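Zirkholm Drops Separate Registration Form for Small Food Sellers

Small food sellers in Zirkholm will no longer have to file a separate registration form before claiming the reduced sales tax rate on packaged groceries. Under a revenue office notice that takes effect in October, sellers can claim the rate on their regular quarterly return and keep the supporting papers at their place of business.

The change covers shops, market stalls and home-based sellers with no more than 2 registered locations. Larger sellers must continue to use the old form, which has to be approved before the first sale at the reduced rate.

"The form asked for information we already had on the return," said Fernanda Quintela, who heads the indirect tax section at the revenue office. "We were sending it back for small errors, and people were charging the full rate while they waited."

According to the notice, the office had 103 forms from small sellers still waiting for review when the decision was made. Those forms will be treated as withdrawn, and the sellers do not need to take any further action. Anyone who paid a filing fee of 50 with a pending form will receive a credit on the next return.

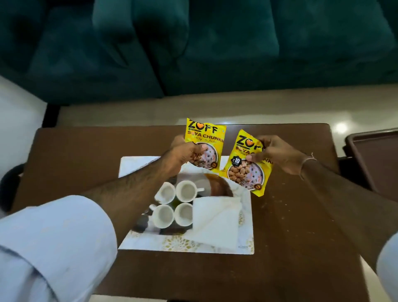 The reduced rate itself is not changing. It applies to dry and shelf-stable foods sold in sealed packaging for home preparation, and the type of packet or the size of the sale makes no difference. A packet of soya chunks with a ₹10 badge on the front, like the yellow Zoff ones, falls into the small-packet group that importers asked about most during the comment period. The notice says that a price printed in a foreign currency has no effect on the tax due, which is figured on the amount the customer pays at the register in Zirkholm. Sellers do not have to cover or replace the printed price, but the receipt must show the local price and the rate applied.

Prepared meals remain taxed at the full rate. So do packaged foods that are cooked or heated by the seller before they are handed over. A shop that sells the same product both ways must record the two kinds of sales on separate lines.

Sellers who use the new procedure will need to keep the following for each quarter:

Purchase invoices showing the supplier's name and tax number
A product list marking which items were sold at the reduced rate
Daily sales totals, split by rate
Import papers, if the seller brought the goods in directly

The records may be kept on paper or electronically. If the office asks to see them, the seller has 60 days to hand them over. A seller who misses that deadline can lose the reduced rate for the quarter in question and will be billed for the difference, with interest. The notice allows one extension, which must be requested in writing before the deadline passes.

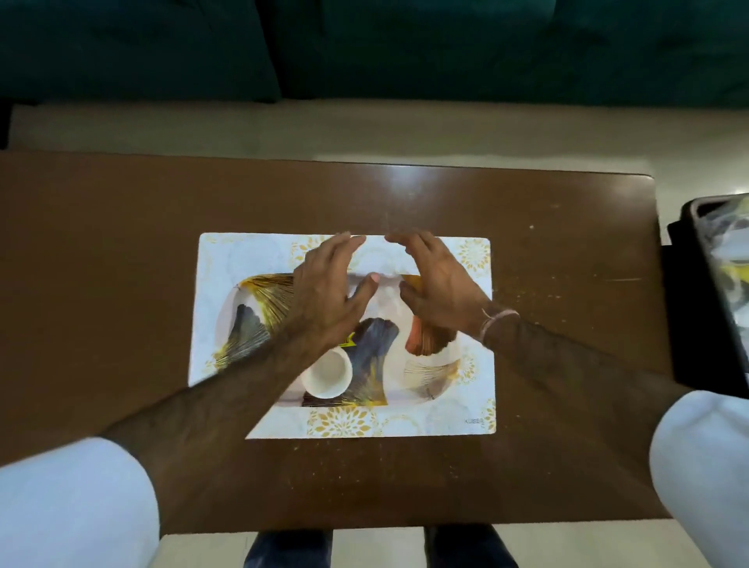
A serving plate on a placemat. Meals served to customers stay at the full rate.

Samuele Morelli, a tax preparer in the Akande district, said most of his small clients would save time under the new procedure, though he expects some trouble with the product lists. Many corner shops do not track sales by item, he said, and their registers only print one total at the end of the day.

"They can fix that with a second key on the register, but they have to do it before the quarter starts," Morelli said. "If you try to split the totals afterward, you're guessing, and the office won't accept a guess."

He also advised sellers to hold on to any approval letters issued under the old system. The letters stay valid for sales made before the change and may be needed if an earlier return is reviewed.

The revised return has one new box, placed below the line for total taxable sales. Sellers check it to claim the reduced rate and enter the amount of qualifying sales next to it. Leaving the box blank means all sales will be taxed at the full rate, even if the amount has been filled in. An amended return can be filed to correct the mistake.

Copies of the notice are available at the revenue office counters in Akande and Woleo. The Woleo counter closes at 3 p.m.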